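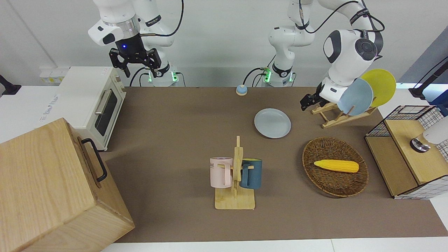 How Does a Town Election Work?

An election is a way for a large group of people to make a choice together. In a town election, the people who live there choose who will run things like parks, streets and libraries.

Let's use the town of Vikcombe. It has a mayor, and every four years the voters decide who gets the job.

Who can run?

A person who wants the job is called a candidate. In Vikcombe, a candidate must be an adult who lives in the town. Each one also has to collect 100 signatures from voters. A signature doesn't promise a vote. It only says, "I think this person should be on the ballot."

In the last election there were two candidates, Gregor Dunbar and Frida Kjærgaard. Dunbar wanted to fix the bridge on Gillies Road first. Kjærgaard wanted a later bus to Galtument, so people could get home from work in the evening.

What is a campaign?

A campaign is the time before the vote when candidates tell people their plans. They knock on doors, put up signs and answer questions at meetings. In Vikcombe the campaign starts in March. Sometimes candidates argue. That is allowed, but they are not allowed to pay people for their votes. 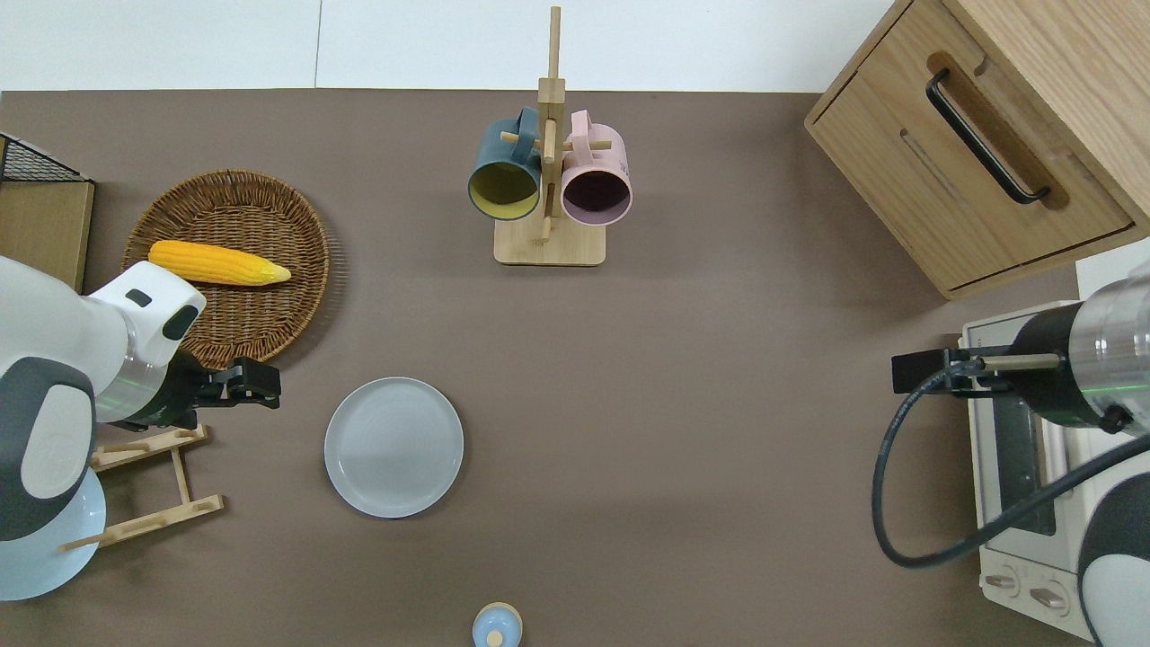
A table with a pale blue plate and a wooden dish rack.

What happens on voting day?

Voters go to a polling place. A worker finds each voter's name on a list and crosses it off, so that no one votes twice. Then the voter gets a ballot, which is a sheet of paper with the candidates' names on it.

The voter marks the ballot behind a screen where other people can't look. This is called a secret ballot. You can tell your friends how you voted if you want to, but you don't have to tell anyone.

Who wins?

When the polls close, workers count the ballots while people from both campaigns watch. Kjærgaard got 1,103 votes. Dunbar got 44 fewer. Because the result was close, the ballots were counted a second time, and the numbers came out the same. Kjærgaard became mayor.

Words to know

Ballot: the paper you mark when you vote.
Candidate: a person who wants to be elected.
Polling place: the building where people vote.
Recount: counting the ballots again.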